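Nneka Jibrin
Okay, a lot of you asked what I do all day now that I've moved over to Kunik, and my one-line answer at dinner parties goes down badly, so get a cup of something and I'll do a proper thread. Short version: I collect examples of people doing ordinary kitchen jobs so that a learning system has something to learn from.

Nneka Jibrin
We have 20 kitchens on the list for this round, all of them lived in, and 700 clips to bring back from them. One clip is one small job from start to finish. Put the cups away, fold the towel, sort the drawer. I write the list of jobs and I also do the checking at the end, so if a job is badly worded I have only myself to be cross with.

Nneka Jibrin
The job I want to tell you about is on the sheet as "chopsticks into holder." Four words if you count generously, and I have spent more of my winter on it than on anything else, including the holiday cards I still owe most of you!

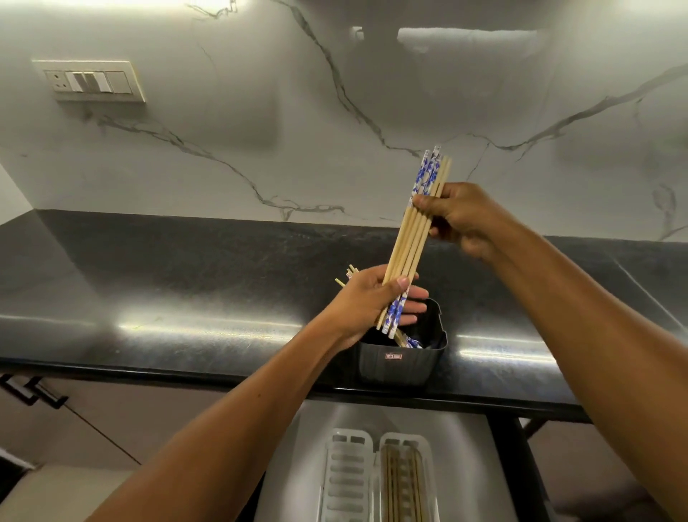 Nneka Jibrin
My first version of the instructions treated a chopstick as a stick. One object, one shape, pick it up, put it in. Then we got into real kitchens and I found out how many people keep the restaurant ones, some bare and some with the paper still on, all mixed together in the same handful. Look at the bundle over the bin and you'll find both, plain bamboo next to sticks in blue and white sleeves, and one of those sleeves is torn or crumpled down at the bottom. So is that a chopstick, or a wrapped chopstick, or a chopstick and a piece of trash? I wrote three different answers in one afternoon and had to go back and pick.

Nneka Jibrin
What I picked, for anyone who does this kind of labeling and wants to argue with me (please do, I love it): "bare" if no paper is touching the wood, "sleeved" if any paper is, and loose paper gets its own tag wherever it ends up. Okafor on the labeling side wanted a fourth tag for half-off sleeves. We went around and around and I said let's wait and see how many we get.

Nneka Jibrin
The other thing I changed was the time limit. I had put 30 seconds on it, thinking, well, how long can it take? But a limit makes people hurry, and hurried hands all do the same thing, one big grab and drop. What I'm after is the fussing. The open hand under the ends, the second thoughts, the little shake to get everything pointing one way. A system that only ever sees the tidy grab is going to be very confident and very bad at my house.

Nneka Jibrin
So no limit now, and the sheet says "do it the way you'd do it with company coming over." My aunt would take a full five minutes and I'd want every bit of it.
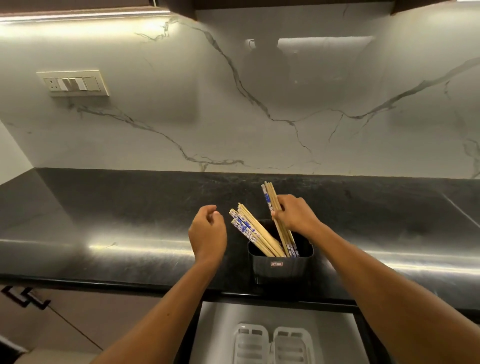
Girkent, 23/12/2019

Last thread of the year from me, picking up where I left off, and thank you for all the replies, I've read every one even if I was slow to heart them. The chopstick job now has 215 clips that passed checking. I did the last batch in my slippers this morning with the radio on.

Nneka Jibrin
Somebody asked what makes me send a clip back. Mostly hands going out of view, or a job that starts before the clip does. Messy is fine. Sticks leaning out to one side while the other hand still has hold of a bundle, that's a lovely clip to me, there's so much in it about what a hand does when a container is already partly full. I used to mark those "unclear" and I'm a bit ashamed of that.

Nneka Jibrin
Shiny counters are still a headache, I'll admit. Black stone with a light strip over it gives you a long bright streak right where the edges matter, and the hand outlines we get from Wovero go wobbly over it. I fix those by eye for now. If you know a better way my messages are open, and I will mail you cookies.

Nneka Jibrin
And yes, Okafor got the fourth tag. Half-off sleeves came up often enough that I gave in, so I'm relabeling the early clips in January, which serves me right for being stubborn.

Nneka Jibrin
Next up is lids. Just lids and the things they belong to. If you have a drawer of lids that match nothing, please tell me about it below, with as much detail as you can stand to type. I'm serious, I'm making the job list this week and I'd like it to sound like real kitchens.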